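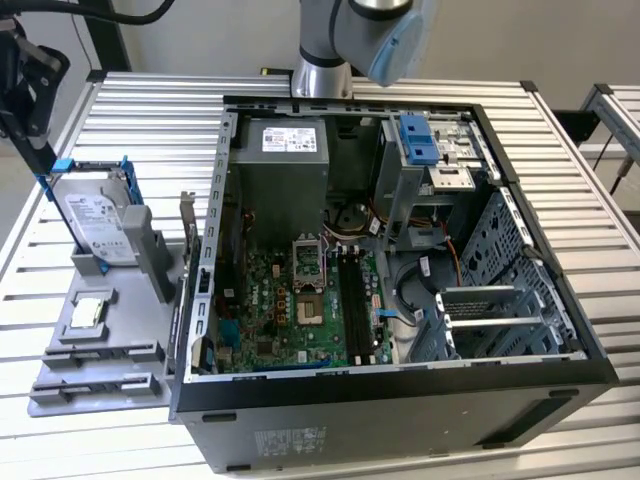 About Isirel

Isirel sets up and looks after small robot cells for firms that take electronics apart or put them back together. We are based in Jondovport, and our team of 12 covers fixtures, programming and repairs. Ifigeneia Xenos started the company and still runs the workshop.

The cell we know best is Flollusico, our own bench for desktop computers. The tower lies on its side on a slatted aluminium table, with the arm overhead and a grey fixture tray to the left. Hard drive, processor and memory each have their own place in the tray, so the arm always knows where to go.

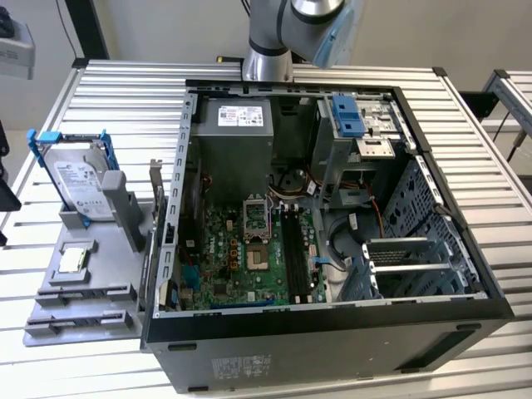
Setting up a cell like this takes us 20 working days. We fix the tray first, then teach the arm its positions one at a time at low speed - processor socket last, as the pins forgive very little. Every position is saved with a note of who taught it.

Looking after it is simpler. Every 7 days we wipe down the table, check the tray bolts and run the arm back to its reference point. Cables are looked over at the same time. In July the cell stops for a full service and the gripper pads are changed.

Repairs are done on site where possible. We keep 40 spare parts on the shelf, including the Matić couplings fitted to our older cells. Visits to the workshop can be booked through the contact page.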